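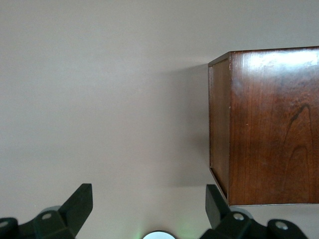 Last updated: November 2018

Robotics > Manipulation > Grasp planning > Lisuvo method

The Lisuvo method is a way of choosing how a robot gripper should approach an object when the only sensor is a small camera mounted at the wrist. It was developed by Deming Xiao at the Skoselden laboratory and is used mainly with two-finger grippers working on boxes, cases and other objects with flat sides. The method picks out the straight corners of an object, follows them over a short series of wrist movements, and works out from their motion how far away the object is and how it is turned.

Background

A camera at the wrist sees the object from close by, and its view moves with the hand. This makes it useful in the last part of a reach, when a fixed camera may be blocked by the arm. It also has drawbacks. At short range an object often does not fit in the view, so that a planner has to work with one corner and parts of two faces. The fingers of the gripper take up part of the picture as well.

Earlier planners at Skoselden matched the whole outline of an object against a stored model. They did poorly when much of the outline was missing. Polished wood was a further problem. Reflected light can wash out the grain on one part of a face, and the bright patch moves when the camera moves, so a program that tracks surface detail may follow the reflection by mistake. A strong grain pattern can also be taken for a real edge.

Method

The Lisuvo method has two stages. In the first, the robot takes a single image and searches it for long straight lines where a lighter face meets a darker one. A glossy box seen at an angle usually gives one such line, at the upright corner between its front and its side. The wood grain may run in the same direction as the corner. To tell the two apart, the program compares the average brightness of a wide band on each side of the line. Grain lines have nearly the same brightness on both sides and are dropped.

Shadows are handled in this stage too. The shadow a box throws on a plain surface tends to fade gradually, while the edge of the box is sharp. Lines with a gradual change on one side are kept on a second list and are used only if no better line is found.

In the second stage, the arm makes seven small sideways movements and takes an image after each. The movement of the corner between images gives its distance. The change in the apparent width of the side face gives the angle of the box. The gripper fingers are masked out using a fixed template, which is made once for each gripper and must be remade if the fingertips are changed.

The planner then turns the wrist so that the fingers are parallel to a pair of opposite faces and checks whether the box is narrow enough to fit between them. If the far face has not been seen, the arm backs away and repeats the search from a greater distance. No grasp is attempted on a face whose position has only been guessed.

Testing

The main trial was run on a plain, pale surface with wooden boxes in light and dark finishes. It covered 3,000 approaches. The planner asked for a second look in 1,281 of them, mostly for boxes that ran past the side of the first image. Dark, glossy boxes were sent back for a second look more often than light ones. Xiao put this down to weak contrast between the shaded side face and the shadow next to it.

A shorter test, with 40 approaches, used a patterned cloth as the background. The first stage produced many false lines and the test was stopped early. The published version of the method is therefore limited to plain backgrounds.

Limitations

The method needs at least one straight upright corner. It does not work on cylinders or on boxes with heavily rounded corners. Small scuffs along a corner do little harm, as the line is fitted over its full length – larger chips can split it in two, and the program then treats the pieces as separate edges.

It also assumes that the object stays still during the sideways movements. Light boxes that are bumped by a fingertip have to be measured again from the start.

Related work

Mathur is a later program from the same laboratory that replaces the brightness comparison with a trained network. It accepts patterned backgrounds but needs a set of labeled images for each new kind of surface finish. Prelano, a test set of wrist camera images first released in February, includes the boxes from the main Lisuvo trial and a group of painted metal cases.

See also: Eye-in-hand camera; Edge detection; Parallel gripper

Contact the editors | Copyright Skoselden Robotics Reference | Back to top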